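Re: [morham-soap] First cold process batch, where do I start?

Jacobus Jacobs wrote:

> I've read so much that I'm more confused than before. Do I need a proper mold? And how long before I can use the stuff?

Jacobus, welcome, you're going to love this! Start small, with one recipe and no fancy swirls. My first good batch was plain olive and coconut and I still make it every December for the Haltance fair (last year I took 200 bars and came home with 6!).

## Molds

Any smooth plastic tub will do if you line it. Leave it alone for a day, then turn it out and cut it while it's still a little soft. I like chunky cubes, they feel great in the hand.
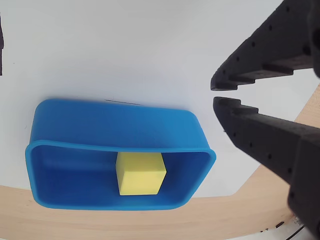
## Curing

Four weeks at least, with air on all sides. Mine sit on a rack in the spare room and I turn them on Sundays or whenever I remember. Olive-heavy bars get so much better if you can hold out for 14 weeks!

Goggles and gloves for the lye, every time, and always lye into water. Ask away if you get stuck, I could talk about this all night.

Malcolm Horrocks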